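作業ノート　10月　Trorside工房
件名：水量違い2バッチの乾燥経過と、使用時の減り試験の下準備

午前9時、棚の計量から開始。対象は前回仕込んだコールドプロセス石けん2バッチ。水量以外の条件は揃えてある。油脂の合計は各2000 gで、内訳はオリーブ1000 g、ココナッツ500 g、パーム500 g。オリーブはCivia、残りは在庫品。水酸化ナトリウムは281 g、ディスカウント5%で計算した値。水はAが446 g、Bが746 g。水溶液の濃度はAが38.7%、Bが27.4%になる。

型はGkikasのシリコン型、カットは両バッチとも20本。端を落としているので、1本の初期重量は計算値(A 136.4 g、B 151.4 g)より少し軽い。実測の平均はA 135.2 g、B 149.8 g。個体差は切断の精度で決まっていて、ワイヤーの張りが甘かったB の後半が特に悪い。次回はカット前に張り直すこと。

型出しの所見。Aは翌朝の時点で指の跡がつかず、そのまま抜けた。Bは同じ時刻に角が崩れたため1日延ばした。Bの上面にソーダ灰が薄く出ている。Aにも少しあるが、削る必要はない。トレースはAが明らかに早く、ブレンダーを止めてから型に流すまでの余裕があまりない。香料を入れる処方だとAの水量では間に合わない可能性がある。今回は無香料。

4週時点の重量(平均)
A　124.2 g　減少率8.1%
B　127.9 g　減少率14.6%

減り方は両方とも最初の1週が大きく、その後は寝ていく。直近1週の変化はAがほぼはかりのばらつきの範囲、Bはまだ読み取れる量で減っている。はかりはKellixの卓上型、最小表示0.1 g。計量前に分銅で確認済み、ずれなし。

残っている水の見積もり。加えた水だけで考えると過小になるので、中和で出る分も足す。水酸化ナトリウム281 gは7.03 mol、反応しきったとして水が126 g。したがって仕込み直後から反応終了までに系内にある水はAが572 g、Bが872 g。全体に対してそれぞれ21.0%、28.8%。減少分がすべて水だと仮定すると、現在の含水率はAが14.0%、Bが16.6%になる。蒸発以外で減る要素はほとんどないはずだが、ソーダ灰を払った分と、反りを見るために触って欠けた分は入っていない。欠けた個体はノートの別表に×を付けた。

反りについて。Bの6本で、カット面の片側がわずかに凹んだ。いずれも棚の壁側に置いたもの。風の当たり方に差があると考えるのが自然だが、棚の上下段の差と切り分けられていない。今週から壁側と通路側を入れ替え、上下はそのままにする。入れ替えと同時に裏返すと条件が二つ変わるので、裏返しは全数で同じ日に行う。
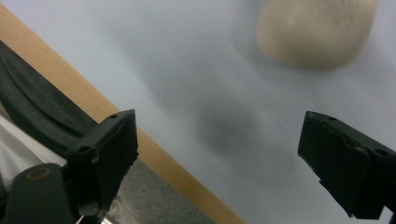
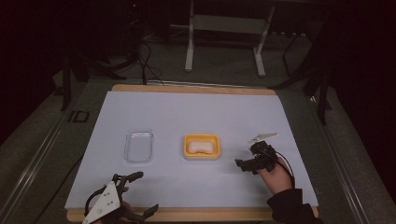
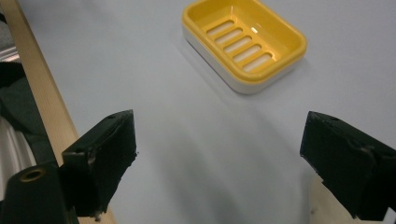
次の段階は使用時の減り試験で、含水率の差が溶け減りにどの程度効くかを見る。手順の骨子は、規定の回数だけ濡らして擦り、皿に置いて放置し、翌朝に重量を測るというもの。問題は放置中の条件で、底に水が溜まると擦った分より溶けた分のほうが大きくなり、バッチ間の差が埋もれる。そこで皿は水の切れるものに揃えたい。3枚目の黄色い皿は底に細長い水切り穴が5本平行に開いていて、下に白い受けが付いた二層の作りなので、形式としてはこれに合わせる。穴のない平らな皿は対照として1組だけ置き、溶け減りの上限を見るのに使う。受け側に落ちた水は捨てずに蒸発皿へ移し、乾固させて重量を取れば、石けん側の減量との突き合わせができる。受けと皿が分かれない製品だとこの回収が面倒になるので、購入前に外れるかどうかを確かめること。

置き方の規定も必要になる。石けんの長辺を穴の並びに対してどの向きに置くかで接触面積が変わる。初回は長辺を穴と直交させて固定する。向きの影響そのものは今回の主題から外れるので、結果のばらつきが大きかった場合にだけ追加で見る。置く面は毎回同じ面とし、カット時に上だった側の角に小さく刻みを入れて目印にする。刻みを深くすると重量に出るので、針で線を引く程度にとどめる。

水温は38℃に固定。水道の湯をそのまま使うと朝と夕方で違うので、ポットで作って保温容器に移す。水の硬度は季節で多少動くが、同じ日にAとBを両方流せば比較には影響しない。片方だけを流す日は作らない。

擦りは手で行う。濡らした手のひらで往復させ、回数はメトロノームで揃える。力の個人差は避けられないため、担当者ごとにAとBを同数ずつ割り当て、集計も担当者別に行ってから平均する。Evdokia Karagiannisと自分の二人で分担する予定。予備で各1本ずつ試したところ、彼女のほうが泡立ちが早く、減量も多かった。圧力より手のひらの水の量が効いているように見える。濡らしたあとに手を振る回数まで決めるべきか検討中。細かく決めすぎると日常の使い方から離れるので、ひとまず「濡らして1回振る」で統一する。

重量の取り方で迷っている点。翌朝の石けんは表面が乾いていても、吸った水が中に残っている。とくに水の少ないAは使用初日に重くなることがあり、減量がマイナスで出かねない。予備の1本でも実際に翌朝の値が前日の使用前より0.3 g重かった。対策の候補は二つ。一つは試験終了後にまとめて棚へ戻し、恒量になるまで待ってから総減量を取る方法。日ごとの曲線は得られないが、値としては信用できる。もう一つは水だけに浸けて擦らない個体を各バッチ2本用意し、吸水分を差し引く方法。浸けただけでも溶けるので、厳密な補正にはならない。今のところ前者を主、日ごとの計量は参考値として併記する方針。

初期値の扱いも決めておく。現在の重量で割って減少率にすると、水を多く含むBが見かけ上有利にも不利にもなる。石けん分だけの量に換算してから比べるほうがよい。Aの1本は124.2 gのうち石けん分などの固形側が86.0%で106.8 g、Bは127.9 gの83.4%で106.7 g。固形側の量はほぼ等しく、換算の仮定が大きく外れていないことの確認にもなった。油脂とアルカリの量が同じで本数も同じなのだから当然の一致だが、端の切り落とし量が違えばここで食い違ったはず。

pHは試験紙で全数ではなく各3本。AもBも同じ色の区分に入り、差は読めない。舌での確認はしていない。遊離アルカリはフェノールフタレインの滴定を一度やっておきたい。エタノールの在庫が足りないので、発注書に追加した。

硬さは針入度の代用として、一定の錘を載せた針を30秒当てて深さを見た。Aのほうが浅い。ただし表面だけが硬い可能性があり、B を1本割って断面に当てると表面より明らかに深く入った。Aの断面でも差はあるが小さい。割った2本は以後の試験から除外し、断面をラップで覆って観察用に残した。Bの断面は外周の数ミリが色が濃く、中心との境がぼんやり見える。次に割るのは6週時点。

温湿度記録計の電池が切れかけていて、昨夜の分に欠測がある。前後の値からみて大きな変動はなさそうだが、補間はせず空欄のままにした。電池は交換済み。除湿機は夜間のみ運転、設定は変更なし。

未処理の項目
・壁側と通路側の入れ替え(今日の夕方、計量のあと)
・皿の寸法確認。カットした石けんの底面が穴の列に収まるか
・蒸発皿の洗浄と空の重量の記録
・エタノールの納期
・Evdokiaと擦り回数の最終決定。彼女の案は1回の使用につき往復12回、自分の案は8回。朝の予備では8回でも泡は足りていた

午後5時追記。入れ替え完了。Bの壁側の1本に新しく細いひびを見つけた。長さは角から中央に届かない程度で、重量の異常はなし。別表に△で記入し、来週の計量で同じ箇所を確認する。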